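Lists | Archive | Threads | Authors | Subscribe | Search

From: Hamish Semple
To: gardenlight-list
Date: 21 June 2024
Subject: Re: Dim lanterns at the far end of the run

Maricruz Pacheco wrote:

> We have the Calthorpe hanging lanterns along the fence, 12 of them,
> wired in a line from the transformer by the garage. The total run is
> 131 feet. The first few are bright and the last ones look yellow.
> I swapped the last lantern with the first and the dim one became
> bright, so it isn't the lantern. The transformer is a Windstead and
> is set to the 12 volt tap. Do I need a bigger transformer?
>
> Maricruz

Maricruz,

No. Your swap test already rules out the lanterns, and the transformer is feeding the near end correctly. The voltage is being lost in the cable.

Current passes out along one conductor and back along the other, so the length that matters is twice the run. For 131 feet of cable you have 262 feet of copper in the circuit. The first section carries the current for every lantern, the next section carries it for all but one, and so on. Most of the loss is therefore close to the transformer, even though you see the effect at the other end. 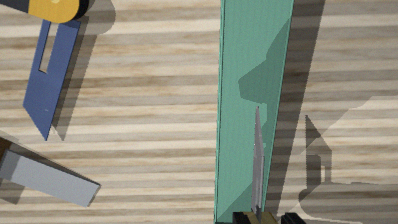 Green piece and blue slotted blade on the wood-grain top.

Before you buy anything, take readings with the lanterns on. Measure at the transformer terminals, at the first lantern, at the middle one and at the last one. Write down all four. A reading taken with the lanterns disconnected is of no use, as there is almost no current and so almost no drop.

If the readings fall off smoothly, the cable is undersized for the load. If there is one sudden step, look for a bad splice at that point. The pierce-type connectors supplied with a lot of garden sets corrode after a winter or two, and a corroded one can lose more than the whole length of cable. Cut it out, strip back to bright copper and use a gel-filled connector rated for direct burial.
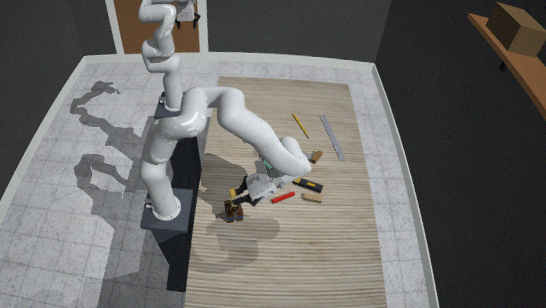
Also check the gauge printed on the cable jacket. The lighter cable sold in kits is often 16 gauge. Going to 12 gauge cuts the resistance to well under half. It is stiff and unpleasant to pull through a fence line, but you only do it once.

The other choice is to move the feed. Run one heavy cable from the transformer to the middle lantern with no taps along the way, and let it supply both halves from there. No lantern is then more than half the line from the feed point, and the near and far ends will match each other.

I would leave the higher transformer taps until last. They lift the whole line, so the near lanterns see the extra voltage too. Check the input range on the lantern label first.
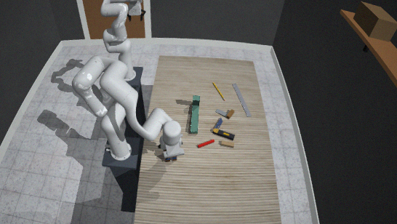

Order of work

1. Take the four readings under load.
2. Open and redo any splice that shows a step.
3. Read the gauge off the jacket.
4. Move the feed to the middle, in heavier cable.
5. Read all four points again and post them.

Hamish

Comments

Fulgencio Salinas: Same trouble on our path lights in January. One splice under the gate post. The cable was fine.

Emiliano Barrera: Does the middle feed need its own fuse?

Hamish Semple: Not if it comes off the same protected output and the cable is rated for it.

Rutilio Aguirre: Set the meter to AC if the transformer is a plain wound type. I spent an evening reading zero.

Contact the list owner | Copyright Flastton Garden Lighting List | Back to top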